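Flovstead Forums > Home & Storage > Small Drawers, Big Mess

Thread: charger drawer — where do you all keep the plug-in bricks?

mossybanister wrote:
ok so. We have a teal cabinet in the hallway, two drawers, the Stimen one with the scooped white handles. Top drawer was batteries, tape, takeout menus, dead pens. Cleared it all out in August and now it's chargers only. No cables. Just the adapters.

Problem is they slide. Every time I open it they all end up in a clump in one corner. Anybody found a divider that fits? Inside is pretty narrow and the Jodlow trays are too tall, drawer wont shut.

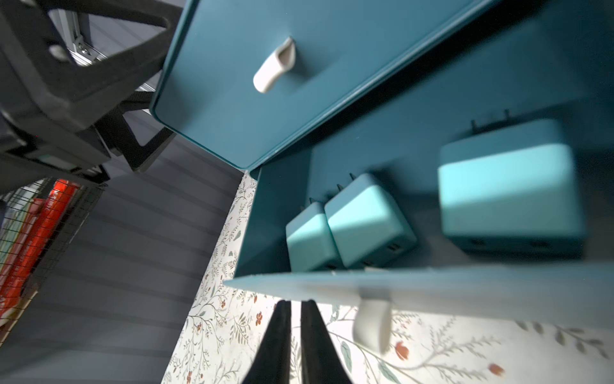
I like the mint ones best bc they match and I can find them. Different sizes tho, so one tray size doesn't work for all of them. Big one with the two USB ports is the one everybody wants, so that has to be easy to grab. Prongs up or prongs down?? My sister says down. I say up.

quillpatch wrote:
Prongs down scratches the paint. Ask me how I know. Up.

dorsetpan40 wrote:
Up and you stab yourself reaching in. Lay them flat on the side, prongs toward the back. Done.

quillpatch wrote:
They don't lay flat if they're the rounded kind. They roll over.

dorsetpan40 wrote:
mine don't

tinfernleaf wrote:
Shelf liner. The rubbery grid stuff, cut to size. I have the same cabinet in white and it fixed the sliding, took 2 minutes. Skip dividers.

mossybanister wrote:
Tried liner in the kitchen and it got linty. Maybe it was cheap stuff. Will try again

harborsock wrote:
Unpopular but why are these in a drawer at all. Leave them in the wall. We had 19 chargers in a box and used maybe four. Gave the rest away, havent missed one.

mossybanister wrote:
Two kids and one outlet by the couch. Leaving them in the wall = they vanish to somebody's bedroom. Drawer is the deal here.

harborsock wrote:
fair

tinfernleaf wrote:
Also keep the cords in the SECOND drawer, not with the bricks. Velcro tie on each. If they share a drawer it's spaghetti in a week.

quillpatch wrote:
Disagree, I want cord and brick together. Otherwise you're opening two drawers for one phone.

tinfernleaf wrote:
Two drawers right on top of each other, you'll live lol

bluntcrayon wrote:
Huerta makes a low bamboo insert, adjustable, comes in a few widths. Measure the inside, not the front — the front is wider than the compartment and I ordered wrong the first time. Return shipping was a pain.

mossybanister wrote:
Ooh low is what I need. Measuring tonight. Does the bamboo slide around too or does it stay put?

bluntcrayon wrote:
Little dot of museum putty under each corner. Hasn't budged.

dorsetpan40 wrote:
or a cut down cereal box, free

mossybanister wrote:
Going to do cereal box first and Huerta if I hate it. Still prongs up.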